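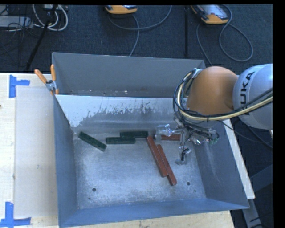

¿Qué parte del presupuesto de un robot se suele olvidar? Todo lo que va alrededor del brazo: la pinza, los cables, la mesa, los contenedores, las horas de quien lo pone en marcha y los repuestos.

Llevo un par de semanas metida en hojas de cálculo y me apetecía contarlo por aquí, que luego me escribís preguntando (¡y me encanta!) cuánto cuesta montar una celda para vaciar contenedores. Pues depende, claro, pero os cuento cómo lo estoy repartiendo yo.

Lo primero, el brazo. En Ummont me ofrecían uno nuevo o uno revisado con 12 meses de garantía, y me voy a quedar con el revisado. Para mover bloques alargados y ligeros de un sitio a otro no necesito lo último de lo último, y el ahorro se me va directo a la pinza, donde sí que no pienso recortar. Un dedo gordo que no entra entre dos piezas pegadas, o que roza la pared del contenedor, te arruina el día entero.

De pinzas pedí precio a Flulel y a Storkby. La de Storkby sale por 2410 euros con los dedos intercambiables incluidos; la de Flulel era más barata, pero los dedos iban aparte y el plazo de entrega era de 9 semanas. Nueve semanas con un brazo parado ocupando sitio... no, gracias.

Luego están las cosas pequeñas, que en mi primera versión de la hoja ni aparecían. Pinzas de resorte para que el contenedor no se mueva, cinta de color para marcar la mesa, bridas, una manguera decente para recoger los cables. Les he puesto una línea propia de 70 euros y ya sé que me voy a pasar. El contenedor metálico lo compro en Guerra, y me llevo dos: el metal se raya y se llena de marcas, y quiero probar con el fondo gastado y con el fondo limpio.

Me queda por decidir la formación. El curso básico lo dan los miércoles por la tarde y todavía no sé si apuntarme sola o meter dos plazas en el presupuesto. Si alguien lo ha hecho, que me deje un comentario, porque tengo que cerrar el pedido antes de marzo.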